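**Towel thread! (I said I'd do one and I'm doing one)**

1/ Right, I have become a person with opinions about folding small towels and I need somewhere to put them. Starting with my favourite, the rabbit one.
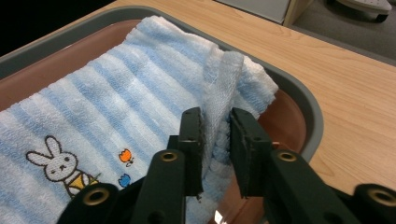
2/ Pale blue and white stripes, a rabbit in a yellow dress, and two little tulips next to her, orange one on top, blue one underneath. The rabbit's mouth is a tiny stitched cross. I love her. She is the entire reason I started folding things properly, as I kept putting her away face down and then feeling bad about it.

3/ The tray is my other great joy. Grey rim, terracotta-brown inside, rounded corners. It came in a job lot from Vumberg (the clearance shop behind the station, not the big one) and I had no plan for it whatsoever. It's now The Folding Tray and heaven help anyone who puts keys in it.

4/ Why a tray at all? Terry is bouncy! On a bare table I fold it in half, let go, and one side slides off while I'm sorting out the other. With a tray I can nudge the fold up against the wall and it mostly stays where I put it.

5/ Method, for those who asked (two of you, hello):

- lay the towel flat, nice side DOWN
- smooth it from the middle outwards with the side of your hand
- fold the long way first
- then bring the short ends in
- flip the whole thing over so the picture is on top

6/ The flip is where I went wrong for months. If you start with the picture facing up you end up with a beautiful neat parcel of plain towel and a rabbit hidden in the middle like a sandwich filling.

7/ Also! Stripes are very handy. Before the last fold I look at whether the bands on the top layer run alongside the ones underneath. If they're wandering off at different angles, I open it up and pull the corner across a bit. Takes seconds and it's so satisfying when they line up.

8/ To fix a corner, pinch the top layer only and lift it well clear of the tray before you move it. If you drag it along, the loops catch on each other and the layer below comes with it. Lift, shift, put down. I say this out loud while doing it, I'm afraid.

9/ Ngan-ling Cheng from my Tuesday-ish sewing lot (it moves about, don't ask) taught me to check the back of any embroidery before washing. Loose tail of thread? Tuck it in with a needle, don't snip it close. I snipped one close on an old flannel once and lost half a duck.

10/ Washing: inside out isn't a thing for towels, obviously, so I put the embroidered ones in a mesh bag, cool wash, and skip the softener. Then a really good shake by the back door before they go on the line. The shake wakes the loops up. My neighbour thinks I'm waving.

11/ Storage question I still haven't cracked: stacked or standing up? I've got 6 small towels in the bathroom drawer and standing them on end looks lovely until you take one out and the rest slump. Stacked is calmer but then I only ever use the top two. Currently standing. May change my mind by teatime.

12/ Someone wanted to know if rolling is better. I did rolls for the whole of July! Great for a bag or a suitcase, but the embroidery ends up bent round the curve and I couldn't see the tulips at all. Back to flat.

13/ Next up I want to try the same fold on the big bath sheets, which won't fit the tray by a mile, so it'll have to be the bed. If you've got a good way of doing those on your own without using your chin, please tell me, I'm all ears (like the rabbit).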